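4.2 Wrist-View Data for the Weighing Task

The produce weighing task was recorded at the Cheetham site using the Drekby two-finger gripper. In each episode the arm approaches an item of produce in a shallow bowl, closes on it, and moves it to a second container. Operators were told to pause above the bowl before closing the fingers, so that every episode contains a clear pre-grasp view.

The full set holds 3,919 episodes. Of these, 3,000 were used for training and 200 for validation; the remainder were held back for the tests in Section 5. Labels for the pre-grasp moment were entered by hand by one annotator and checked by a second. Where the two disagreed, the earlier time was kept.

Glossy items proved harder for the Tulov depth estimator than matte ones, and errors were largest near highlights on the skin. For this reason the policy takes color input only. Figure 3 gives a pre-grasp view from the wrist camera, with a yellow bell pepper lying between the open fingers.

Figure 3. Wrist-camera view before grasping; yellow bell pepper in a white oval bowl.
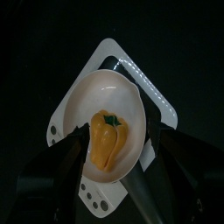

4.3 Training Details

The policy was trained for 100 epochs on the color images and joint positions. Settings not listed in this section follow the Plundilholm baseline.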